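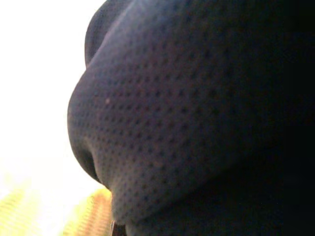

Toltstead Residents Assn
House & Laundry Group, minutes
May 18, 2022, ground floor meeting room, start 7 pm

Present: group members from Sevow wing and Ndlovu wing, one from the garden flat. Quorum ok. Apologies from the two people on nights.

1. Last minutes
Read, agreed. One correction: the dryer vent was cleaned before the last meeting, not after. Fixed in the file copy.

2. Laundry room
Long one. Main points:
- Sorting. Darks still going in with towels. Navy things coming out with lint all over, two complaints. Agreed: darks get their own load, turned inside out, cold. Sign to be redone in bigger letters, the old one is curling off the wall.
- Pockets. Tissues again. Please check pockets.
- Mesh and perforated stuff (sports tops, padded covers) to go in a net bag. Somebody's cover snagged on a zipper and the group is not paying for it. Net bags are on the hook, bring them back.
- Left loads. Anything sitting in the washer longer than half an hour after the end can be moved to the folding table. Not the floor. Long argument about whether half an hour is fair on the late shift. Left as is, look again in August.
- Door to be left open a crack after last load, smells otherwise. Seal to be wiped on Fridays, rota on the door.

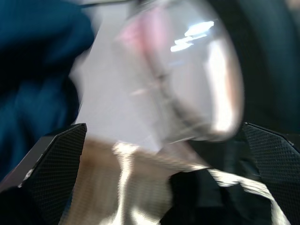
3. Glassware
Came up because glasses keep ending up in the laundry room. People carry a drink down and leave it, then clothes get dumped beside it and you know the rest. Two broken since last time.
Agreed: no glass on top of the machines or on the folding table, ever. Glasses found go back to the kitchen, top shelf left. If one breaks, whole load that was near it gets shaken out over the tub before anyone folds it.
Suggestion to go to plastic cups only. Voted down, people like the glasses.

4. Money
Laundry box balance 1494. Out since last meeting: 185 for the new inlet hose, fitting and a call-out. Treasury note says keep 2000 as the target before we replace anything big, so no second washer this year. Some grumbling. Ullitz quote for a reconditioned one is on file, good till end of August, noone wants to commit now.
Price per load stays the same.

5. Folding and lost clothes
Lost box is full. Mostly socks, also a gray sweater, kids pajamas, several pillow cases. Put out on the table over the weekend, anything still there Monday goes to the Sevow clothes bank.
Reminder that things should come out of the drum one piece at a time and get a shake. Pulling the whole lot out in a lump is how the small items get left behind the seal.

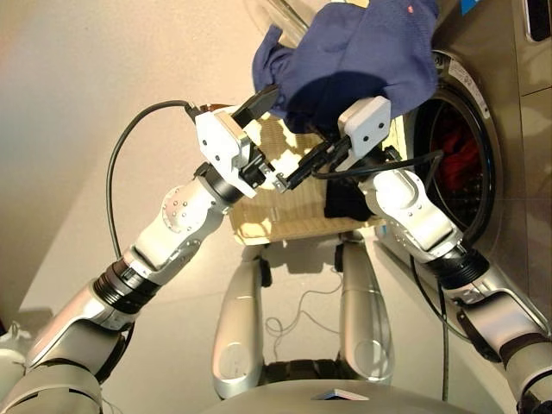 Navy garment at the front loader, laundry room.

6. Any other business
- Light over the tub flickering, reported, no date yet.
- Detergent: liquid only from now on, powder is clogging the drawer. Use up what's open first.
- Ndlovu wing asks for a second drying rack. Agreed if it folds flat, money from petty cash.
- Key to the supply closet is missing again. Check your coats pls.

Actions
New sign, bigger letters: Sevow wing
Net bags, buy 2 more: Ndlovu wing
Lost box out on table: garden flat
Chase light repair: chair
Friday seal rota, redo and post: secretary

Next meeting to be fixed by email, same room. Closed 8:25. Kettle to be emptied by whoever is last out.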